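From the Lab: When the Wrist Can't See

Readers of the December issue will remember that Frøydis Eklund and Mohsin Dhanial had a question about blurry pictures, and that the rest of us at Stevik had a question about why they needed the good table for it. Both have now been answered, more or less.

Their method is called Maltance. A small arm learns a task by copying demonstrations, and it gets two views to learn from: one close in at the gripper, one looking down on the table. The usual habit is to feed both views to the model and trust it to work out which one matters. Maltance adds a step in between that scores each close view for how much it has to say, and turns down the volume on the ones with nothing to report. There are plenty of those.
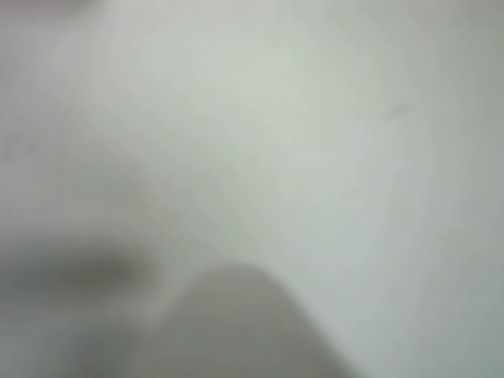 The close view, with gray shapes low down and one small dark streak on a pale surface. Maltance gave it a very low score.

Frøydis used to throw such frames out before training. Joar Lie, who dislikes throwing anything out, argued that the arm will meet them again when it has to work by itself, and had better know what to do when it does. So they stayed in. The final set has 815 demonstrations of one job, picking up a foam cube, and Joar would like it known that he recorded the last 600. He has asked for a different cube.

The result is modest and we are fond of it. With the scoring step switched on, the arm hesitates less on the way down and makes fewer grabs at nothing. It also stopped chasing specks on the tabletop, a hobby the older model had taken up with real commitment. Randi Tangen reran the comparison with 11 training seeds, and the gap held in all but 2 of them. She is looking into those and does not want to be asked about it at lunch.

Where the method still struggles is the last bit of the approach, with the fingers open and one of them already on the cube. The overhead view is sharp enough at that point, but sharp and useful are different things, and the model tends to close a little early — or wait politely for an invitation.

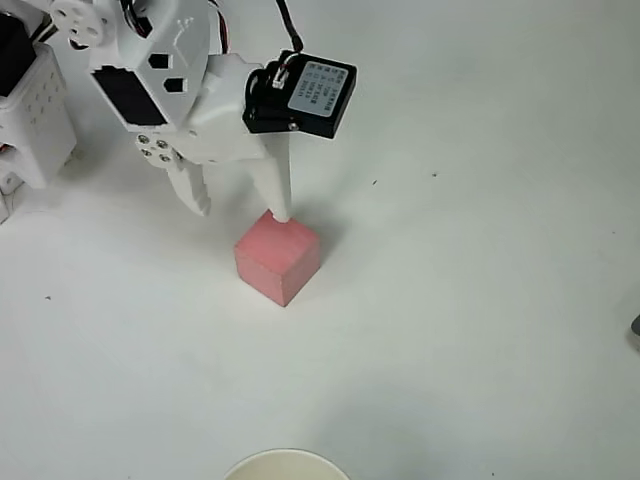

What's next

Mohsin wants to try scoring the overhead view too, which Ylva Aasen says she suggested in the first place. The write-up is with her for comments. Code will go on the Skjelbred server once somebody has renamed the folder.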